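Skiden Cell Progress Report – October
Prepared for the Plindora small automation fund

Where we are

The Skiden cell is up, it is picking parts, and it is a much calmer machine to live with than it was at the last report! Most of this period went into the unglamorous side of things: mounting, cabling, gripper care, and getting the simulated copy of the arm to agree with the real one. We're pleased with how it has gone, and there is one item near the end where we would like your opinion.

As a reminder, the grant covers one arm, one gripper and the bench they work at in the Chang building. The job is to take small molded caps out of a tray and set them into a test fixture. It sounds simple, and on a good day it looks simple too.

Mounting and base

The first bench was the wrong bench. It flexed when the arm swung out to the far corner of the tray, and we spent far too long blaming the software for misses that were really the table moving. The base plate now sits on its own steel stand, bolted to the floor, with the tray and fixture pinned to the same plate. After a week of running we went back over the bolts with the torque wrench and found 2 that had settled slightly. Both were retightened and paint-marked, and a glance at the marks is now part of the morning check.

The cable run was redone at the same time. The old bundle rubbed on the forearm whenever the wrist turned past its halfway point, so the ties were moved up and the loop made longer. No new wear since.

Gripper

The fingers are the part we touch most often. The pads that came with the hand were too hard for the caps, which tended to squirt out sideways, so we cut our own from softer rubber sheet and glued them on. They hold beautifully for a while and then glaze over. Our current routine is to wipe the pads at the start of each shift, check that both fingers close on the center line with the gauge block, and swap the pads every 36 hours of running time. A swap takes a few minutes, including the test close, and anyone on the team can do it now – that was not true in the spring.

We also lowered the closing force in two stages. The caps no longer show marks from the fingers, and the hand runs noticeably quieter.

The simulated arm

Plomenix is the name we gave to the software copy of the cell, and it has turned into the most useful tool we have. Every change to grip height or wrist angle gets tried there first. We strip out the bench, tray and fixture when we are working on the hand alone, so there is nothing to look at except the arm and the part. The stand-in for the cap is a lumpy pink-violet shape, easy to pick out against the dark backdrop, and we use it to judge whether the part sits centered under the hand between the fingers.

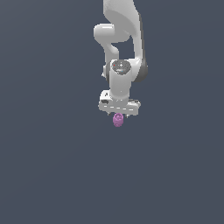

Calibration

Lining up the copy with the real arm took longer than planned. We ran 44 touch points across the tray and fixture, moved the real arm to each one by hand, and fed the differences back into the model. The largest errors were all at the back edge of the tray, and they traced to a tool length that had been typed in before the new pads went on. Once that was fixed the rest fell into place quickly. The full set of points is saved, and we repeat a short version after any work on the hand or wrist.

One lesson for our own notes: pad thickness now goes into the log at every swap. It is a small number that caused a lot of head-scratching.

Downtime and repairs

There were two stops worth reporting. The first was a loose connector at the wrist, which showed up as the gripper dropping offline in the middle of a move. We reseated it and added a strain relief clip. The second was a tripped safety input, caused by a door switch that had worked its way out of line. The switch bracket has been replaced with a stiffer one and the wiring checked back to the cabinet.

Money and open question

Spending is on plan. The stand cost a little more than we had allowed, and making our own pads cost a good deal less. We would like to use what is left in the spares line for a second set of fingers, so that pads can be glued and left to cure overnight while the cell keeps running. Please let us know if that needs a formal change to the budget.

Next period

Work starts on the second tray layout, which has deeper pockets and will need a steeper approach with the hand. The first paths are already being tried in Plomenix. We will also write up the morning check as a one-page sheet to hang on the stand, and repeat the full calibration once the new fingers are fitted.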